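Inicio | Blog | Proyectos | Archivo | Contacto

Por qué la pinza se abría sola al llegar al cesto
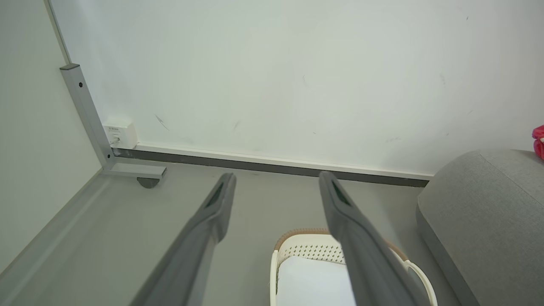 Llevaba dos semanas con el mismo fallo en Nullham y quería dejarlo escrito antes de que se me olviden los detalles. El brazo bajaba al cesto de la ropa, cerraba los dedos sobre la tela, subía un palmo y soltaba. No siempre. En una tanda larga de diciembre fueron 19 caídas, repartidas sin ningún orden que yo supiera ver.

Lo primero que miré fue la fuerza de cierre. Kenneth Crichton la había bajado en otoño para no marcar las prendas finas y me pareció el culpable evidente. La subí a su valor anterior y siguió soltando igual. Después cambié los dedos por el juego de repuesto. Tampoco. Perdí una tarde entera recalibrando la cámara de la muñeca, que estaba bien.

La pista la dio Ashwin Achari leyendo el registro. Yo solo guardaba los errores, y este fallo no generaba ninguno. Él activó el registro completo y salieron 1.564 líneas de una sola mañana. Justo antes de cada caída aparecía una orden de apertura perfectamente válida, enviada por el propio controlador después de un reinicio del módulo de la pinza. Al arrancar, el módulo vuelve a su posición inicial, y la posición inicial es abierta.

El reinicio venía del cable. Pasa por la articulación de la muñeca y con el giro que hace falta para entrar en el cesto quedaba tirante. El conector perdía la alimentación un instante y volvía. Con el brazo recto no ocurría nunca, así que en el banco todas mis pruebas salían bien.

Lo que he cambiado:

El cable tiene ahora más holgura y una brida que lo sujeta antes del conector. El módulo ya no se mueve al arrancar: se queda como está y espera una orden. Y si hay un reinicio, el brazo para y avisa.

Lo segundo me preocupa más que el cable. Un trapo que se cae da igual. Una pinza que se mueve sin que se lo pidas cuando tienes la mano cerca es otra cosa, y yo he metido la mano ahí muchas veces para recolocar la tela sin cortar la corriente. Catherine Drummond me lo dijo hace meses y no le hice caso. Ahora corto siempre.

Desde el arreglo llevo 29 ciclos seguidos sin caídas. Son pocos. Seguiré con la misma tela y luego probaré con toallas, que pesan más y tiran de otra manera.

Compartir (2) | Comentarios (2)

Entradas recientes
Cambiar los dedos de la pinza sin perder la calibración
Ulo: notas de la primera instalación
Qué guardo en los registros y qué debería guardar
Una visita al taller de Gregor Shearer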